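Meeting notes, May
Bedrooms and linen, Stostholm guest house
Start 9:30, in the upstairs sitting room 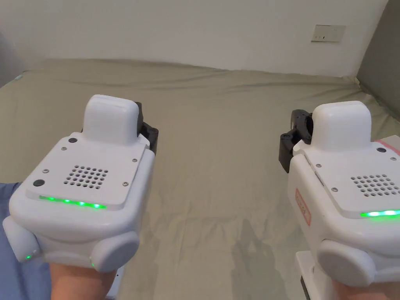
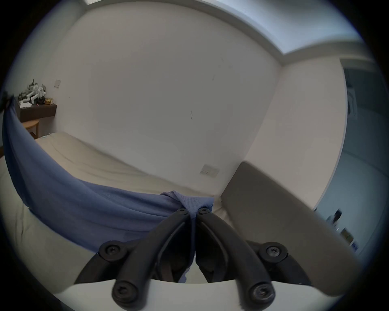
Skernness Guest Houses – Housekeeping and Linen Team

Present: Mirjam Lanz (chair), Sipho Baloyi (minutes), the morning team from Stostholm, two from Soler, laundry room.
Apologies: night desk at Soler.

1. Minutes of the last meeting

Read and accepted with one correction. Under item 4 the minutes said the old pillow protectors would be thrown out. What was agreed was that the ones with working zippers go to Soler and the rest go into the rag bin. Sipho has changed the file copy.

2. Matters arising

The shelf in the second-floor linen closet has been put back up. It is level but the left bracket still moves when a full stack of blankets goes on it. Blankets to stay on the bottom shelf until it has been looked at again.

The key to the Soler laundry room has been found. It was in the pocket of an apron that went through the wash. The spare has gone back to the front desk.

The question of a second ironing board was carried over. Mirjam has a price but wants to see one first.

3. Fitted sheets on the wide beds

This took up most of the meeting.

The grey-green fitted sheets have now been on the wide beds long enough to say something about them. The color was liked by everyone present. It does not show through the lighter covers and it is easy to tell apart from the white sheets when sorting, which has cut down on the wrong size going up to the wrong floor.

The fit is less good. On the deeper mattresses the corner at the foot pulls up if the head end is done first. The Stostholm team has been doing one head corner, then the foot corner diagonally across from it, then the other two. Soler has been doing both foot corners first. Both ways hold. Mirjam asked that each house pick one and have everybody do it the same, so that two people making a bed together are not working against each other. Stostholm will stay with the diagonal. Soler will report next time.

Smoothing was discussed. Working from the middle out to the sides with the flat of the hand is enough. The steamer is not to be used on a made bed. There was a water mark on a mattress at Soler and although it may have come from something else, the rule stands.

Size labels. The tag inside the hem is hard to find, and on some sheets it has washed blank. The laundry room suggested a stitch of colored thread at one corner, on the inside, with one color for each size. Agreed. The wide size will get dark green thread. The laundry room has asked for a few weeks to work through them as they come down, and would like no one to send a clean stack back just for stitching.

4. Laying out and folding on the bed

Mirjam reminded the meeting why the question had come up. Folding was moved from the hall table to the beds over the winter and it was never written down how it should be done, so people have been doing it their own way. Agreed as follows.

Folding on a bed is fine when the bed has a fitted sheet on it and nothing else. If the bed is already made up with its cover, fold somewhere else.

One piece at a time is picked up by a fold or an edge, shaken out, and laid flat before folding. Clothing and small towels are not to be piled up in the middle and pulled out from underneath, which leaves creases in everything.

Soft knit things such as T-shirts should be lifted with some of the cloth gathered together, and not by one corner of the hem. Two hems have been stretched out of shape this year. The laundry room said that neither was a big loss but a guest's own shirt would be another matter.

Hanging part of a piece over the side while working is all right as long as it does not reach the floor. If it does, it goes back in the wash. There was some discussion of whether this was too strict for a floor that has just been vacuumed. Left as it is.

Light blue items get mixed up with each other. There are now hand towels, dust cloths and a few uniform tops in blues that are close to one another, and under the hall light at Stostholm they look the same. A dust cloth was put out in a guest bathroom in April. Sipho proposed moving the dust cloths to yellow when the current ones wear out. Agreed, but nothing is to be bought until then.

5. Folding standard

The printed sheet from Grotulitz was passed around. It shows T-shirts folded in thirds lengthwise and then in half, and bath towels in thirds both ways. The meeting was happy with the towels. With shirts, the Soler team pointed out that folding in half makes a stack that slides over, and that thirds again at the end makes a smaller, flatter piece that stands up in a drawer. It was tried on the table with a tea towel, which did not settle it.

Decision: thirds and then half for anything going back to a guest in a bag, because that is what the bags fit. For our own uniform tops each house can do as it likes.

Fitted sheets are to be folded with the corners tucked into one another and then squared off on the bed. Rolled sheets will no longer be accepted into the closet. One member of the Stostholm team asked to have it noted that she does not agree and that rolled sheets take up less space. Noted.

6. Stock count

The laundry room gave the figures for Stostholm:

Wide fitted sheets: 50
Wide fitted sheets set aside for mending: 3
Blankets, heavy: 16

The three for mending all have the same fault, with elastic gone at one corner. Mirjam will ask whether the supplier will do anything about it. If they will not, the elastic can be replaced here.

Sixteen blankets is enough for spring and summer. It will be short by October if both top-floor rooms are in use, and the item should come back on the agenda before then.

Soler has not finished its count. The attic boxes still have to be opened.

7. Budget

There is 900 left in the linen line until the end of the season. Mirjam's order of priority is mattress protectors first, then pillowcases, then the ironing board if there is anything over. Soler asked for bath mats to go ahead of pillowcases, as theirs have lost their backing and slide on the tile. This was accepted. The order is now protectors, bath mats, pillowcases, ironing board.

Sipho to get prices for protectors in two depths. The last ones were bought in one depth only and do not go all the way over the thicker mattresses.

8. Room order in the mornings

Stostholm has been stripping all the rooms on a floor before making up any of them. This gets the washing down early, but it also means that for an hour or more there is nowhere to send a guest who arrives ahead of time. The front desk has asked for at least one room per floor to be finished by 11:30.

The team felt this could be done if the clean stacks are on the landing before the start of the shift. At present someone has to go down for them. The laundry room can bring them up the evening before, provided that the landing chest is kept clear of lost property. The chest is to be emptied this week and the lost property taken to the desk.

To be tried until the next meeting and then looked at again.

9. Any other business

Lint rollers. There are none left on the second floor. More are in the cupboard under the stairs, behind the vacuum bags.

Window in the linen closet. Please shut it at night. The bottom shelf was damp one morning after rain.

Safety pins. A pin was found in a folded pillowcase. Pins are not to be used for marking mending. Use the tie-on tags, and if the tags run out tell Sipho.

Radio. The Soler team asked whether a radio can be on while the rooms are being done. Yes, with the doors on that floor open and the volume low, and off by the time the first guests are expected.

Shoes. Carried over from last time – still no agreement on indoor shoes for the top floor. Mirjam will put up a short note with two options and people can write their name under one.

10. Actions

Mirjam – supplier about the elastic; look at an ironing board; note about shoes; have the closet bracket checked.
Sipho – prices for protectors in two depths; type up the bed-folding points from item 4 and put a copy in each linen closet.
Laundry room – green thread on the wide sheets; stacks up to the landing in the evening.
Stostholm team – empty the landing chest; one room per floor ready by 11:30.
Soler team – finish the count, including the attic boxes; decide on corner order for fitted sheets.

Next meeting at Soler, same time. Please bring one of the bath mats.

Meeting closed 10:50.

Minutes: Sipho Baloyi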